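Edari Staff Duress System, Model 300
Fixed and worn alarm equipment for clinics, wards and emergency departments

Overview

The Model 300 is a wireless duress alarm for healthcare staff. It consists of worn call units, fixed wall units, ceiling locators and one central controller. A staff member who presses a call unit sends an alarm with a room-level position to the security desk, to the charge station and to any other call units assigned to the same response group.

The system runs on its own radio channel and does not need the hospital Wi-Fi network. It can be connected to an existing nurse call system through a dry contact or serial link. Nurse call events and duress events are kept in separate logs.

Worn call unit

The call unit clips to a lanyard or a waistband. It has two recessed side buttons that must be pressed together for one second. A third input is the lanyard itself: if the breakaway clasp is pulled apart, the unit sends an alarm without a button press. The lanyard input can be turned off per unit in the controller software.

Alarms may be silent or audible. In silent mode the unit vibrates twice when the controller has received the alarm and once more when a responder accepts it. In audible mode the same signals are given with a tone. The mode is set by area, so a unit carried from a waiting room to a secure ward changes over when it passes the first locator.

The housing is sealed and may be wiped with standard hospital disinfectants. Do not immerse. Do not place in an autoclave.

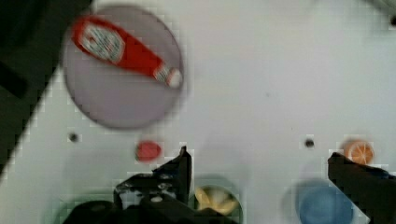

Pollorbridge, July 27, 2021

Firmware 11 is now shipping on all new controllers. Existing sites can request the update through their installer. The changes are as follows.

Response groups can overlap. A call unit may belong to more than one group, and float staff no longer have to be reassigned at each shift change.

Low battery warnings are sent to the charge station one full shift before the unit drops below its reserve. Previously the warning appeared only on the unit.

Test alarms are marked in the log and are left out of incident totals. To send a test alarm, dock the unit, undock it, and press both side buttons within ten seconds.

The exported incident log now includes the time of acceptance and the time of reset. Sites that import the log into a reporting tool should check their column mapping before updating.

The update takes the controller offline while it restarts. Wall units wired to the backup relay continue to work during this time. Worn units do not. Schedule the update with the security desk and give notice to every area served.

Wall unit

The wall unit is a fixed push plate for triage desks, reception counters, medication rooms and interview rooms. It is available in flush and surface mount versions. Both use the same back box. The plate latches when pressed and is reset with a key, so the location of the alarm can be confirmed after the event.

Mount the unit where it can be reached from the staff side of the desk and is out of the direct reach of visitors. In interview rooms with one door, a second unit near the door is recommended.

Ceiling locators

Locators give the controller the position of each worn unit. One locator covers one room or a section of corridor. Open bays need one locator for each curtained area if bed-level position is wanted. Locators are powered over the low voltage loop and have no batteries.

Positions are recorded only when an alarm is sent. The controller does not keep a movement history, and this setting cannot be changed by the site.

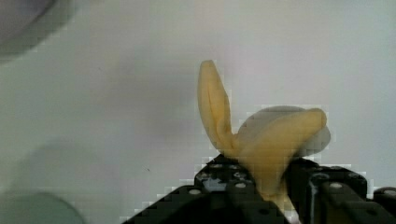 Sarnico wrote in June that the two-button press was hard to manage with gloves on, and asked whether a single-button version was planned. A wide-button housing is available for the worn unit under a separate part number. It still requires both buttons. Single-button operation was tested and dropped because of the number of false alarms it produced.

Specifications

Worn units per controller: up to 713
Alarm outputs: relay, serial, text display
Controller mounting: wall or rack
Worn unit battery: rechargeable, replaceable by the installer
Charging: multi-bay dock, wall or desktop
Log export: CSV
Housing colors: white, gray

Starter kit

The starter kit is intended for a single department. It contains the controller, a charging dock, worn units, wall units, locators and mounting hardware. List price is $2,475 before installation. Cable for the locator loop is not included and should be measured on site.

Ordering and service

The Model 300 is sold through authorized installers. A site survey is required before an order is accepted. Have floor plans ready for each area to be covered, with door positions and ceiling types marked.

Spare clasps, clips and lanyards can be ordered without a survey. Units returned for service must be cleaned and unassigned in the controller before shipping.

Related products: Assunção corridor display, Assunção charging cabinet, Edari backup relay module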